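Kadance 2 grasp planner - three weeks in

Posted Oct 16, 2021

We moved our two-arm bench over to Kadance last month after a long spell with Bisht, which I had patched so often that updates no longer applied cleanly. Kadance takes a point cloud and a gripper model, and gives back a ranked list of grasps with a path for each. It does not do perception beyond simple plane removal, so you still need something in front of it. We use our own segmentation node.

Installation

Fine on a clean machine, less so on ours. The installer wants its own version of the collision library and will overwrite yours without asking. Set the prefix before you start. The Watero driver bridge is a separate download, and the link to it is on the Lostham forum, not in the manual.

Gripper models

You describe each finger as a mesh or a set of boxes. I used boxes for the first week and got poor results on anything curved. With proper meshes it improved a lot. Load time went up, but you only pay for that once per session.

Planning

A request with 200 candidates comes back in around 39 milliseconds on our desktop. With 2000 it is slow enough to notice, and the top grasp was nearly always the same one, so I have left the limit at 200. Bisht was slower and gave up more often near the table surface.

Bowls are what I care about most. The old planner liked to go for the middle of the opening, where there is nothing to hold. Kadance scores the side wall properly, provided the cloud has enough points on it. Plain, single-colour bowls still give our depth camera trouble, and then the scores jump about between one request and the next. Averaging a few clouds first helps.

Two arms

Weakest part. Each arm is planned alone and the other is treated as a fixed obstacle, so one waits while the other moves. The padding around the second arm defaults to 100 mm, far too much for a shared tabletop. You can lower it in the config file but not in the viewer. 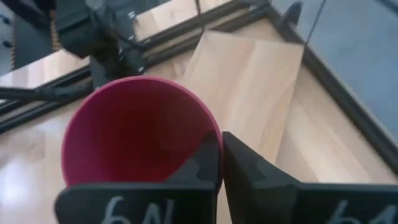 Side grasp on the pink bowl, wrist camera view.

Logging

Good. Every request is saved with its cloud and can be replayed offline, which has already saved me a day of guessing. Files get large - turn off mesh export unless you need it.

Would I go back to Bisht? No. If you run one arm, Kadance is an easy choice. With two, I would try it on a spare machine first and see whether you can live with the waiting.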